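The Grey Bins: Gallery

Welcome to the gallery page of our sorting room in Briltham. Many readers of the Drelonero newsletter have asked how the bins look after so long in use. I am sorry that my English is sometimes a little stiff.

We bought the bins second-hand from a kitchen supplier in Hakstead. There were 3 prices on the list and we took the middle one, 62 pounds for the pair with delivery. They are metal, open at the top, and heavier than one expects. Two persons should carry them, specially on the stairs.

Into the bins go common things from the house. Our full collection has 129 objects at present, and around 100 of them are in use in a normal month. The rest wait on the shelf, mostly because they are too long or because they roll away under the tables. Every object has its line in the notebook, with the date when we got it and the weight.

The bins get marks very quickly. In January I tried to polish one floor with a soft cloth and a cleaning paste -- it became brighter for two weeks, then it was the same as before. Now I only wipe out the dust and leave the scratches where they are.
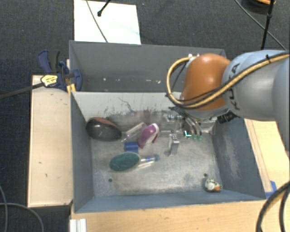

Front bin with a few household things, the dark oval one in the rear corner. The second bin is directly behind.

The marks on the back wall are the ones I like best. Seen from near they remind me of a pencil drawing -- streaks and small dark lines, most of them close together.

The floor has cloudy stains and lighter scuffs, and a small hole at the lower left and another at the lower right. Small screws should not be kept in this bin!

More pictures will be added when the shelf is in order again.

Page and text: Þrastardóttir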